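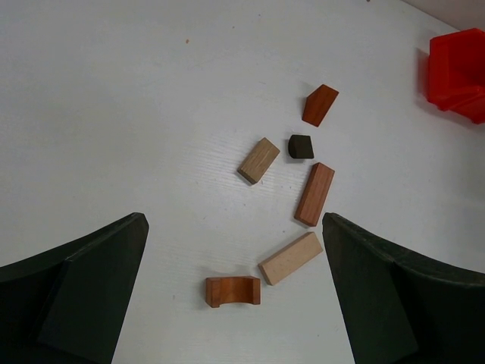 Cleaning old wooden blocks before a playgroup uses them?

We inherited a set of blocks and some smell musty. Can they be soaked? — Ada Longo

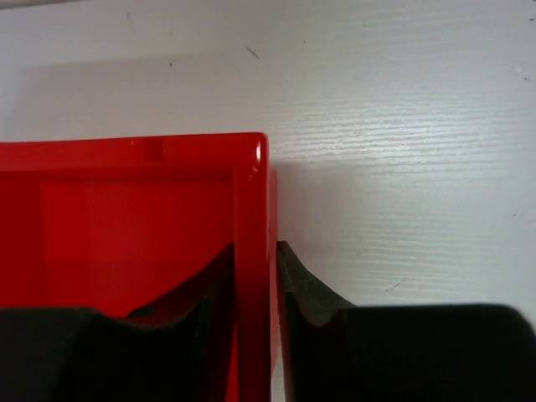
Filed under: Wood care

Remo Carbone
Don't soak them. Damp cloth, a drop of dish soap, then dry them on a rack overnight. Mine took 2 nights in November.
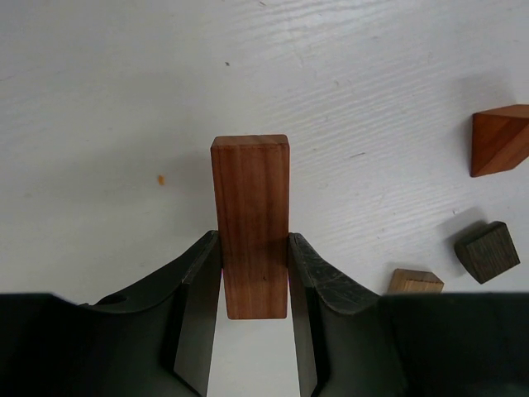
Morena Costa
Vinegar and water, 50/50, worked on the smell for me. Wipe it on lightly — the end grain drinks it up 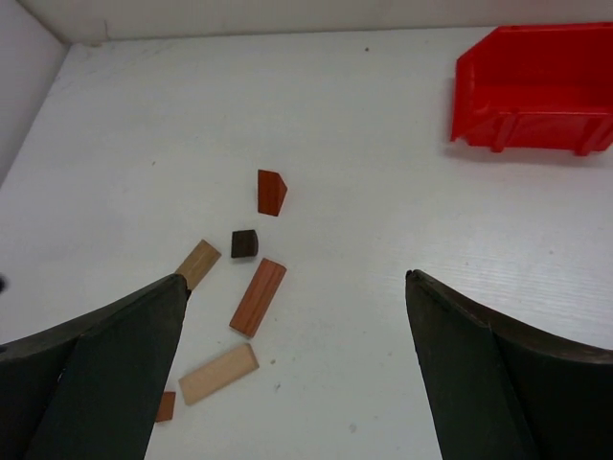
and can swell if you overdo it. Sand any rough spots after that.

Osvaldo Parisi
I'd just buy new ones.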